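Chapter 7
Care and Setup of Hand-Held Grippers

Learning goals
After studying this chapter, the reader should be able to inspect a pair of finger pads, set the gap between them, check the markers on the housing, and complete a service record.

7.1 Why the hand tool needs a schedule

At the Treseck training shop, each hand-held gripper is treated as a machine in its own right. It has a service record, a shelf number, and a person who signs for it. The schedule was written by Tsz-kin Lai, the shop supervisor, after a February review found that worn pads had been left in place well past their limit.

The Treseck schedule sets two intervals. Pads are inspected every 25 hours of use and replaced at 4,000 closing cycles. A pad that shows a split rim or a smooth patch on its gripping face is replaced at once, whatever its cycle count. Pads are always changed in pairs. A new pad set against an old one will close unevenly, and small parts will turn in the grip.

7.2 Inspecting the pads

The technician holds the tool with the fingers pointing away from the body and looks down between them. Both pads should lean toward the center at matching angles. The ribs on the inner surfaces should be clean and easy to see. Dust is removed with a dry brush. Solvents are not used on rubber.

The gap is checked next. With the trigger released, daylight or the surface of the bench should be visible between the pads. In Figure 7.1, a strip of the tabletop shows through the narrow space. The two white markers on the upper face of the housing are examined at the same time. A marker with a lifted corner must be replaced before the tool is used again.

Figure 7.1 Finger pads and housing markers of a hand-held gripper.

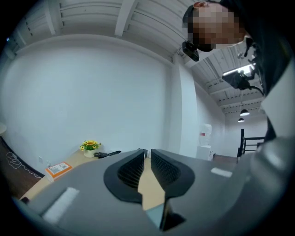 7.3 Setting the gap

The gap is set with the adjusting screw inside the housing. Before the cover is opened, the tool is disconnected and laid flat on a clean bench. The screw is turned no more than 2 turns at a time, and the fingers are closed by hand after each adjustment. The final setting is entered on Form 835, together with the cycle count and the initials of the technician.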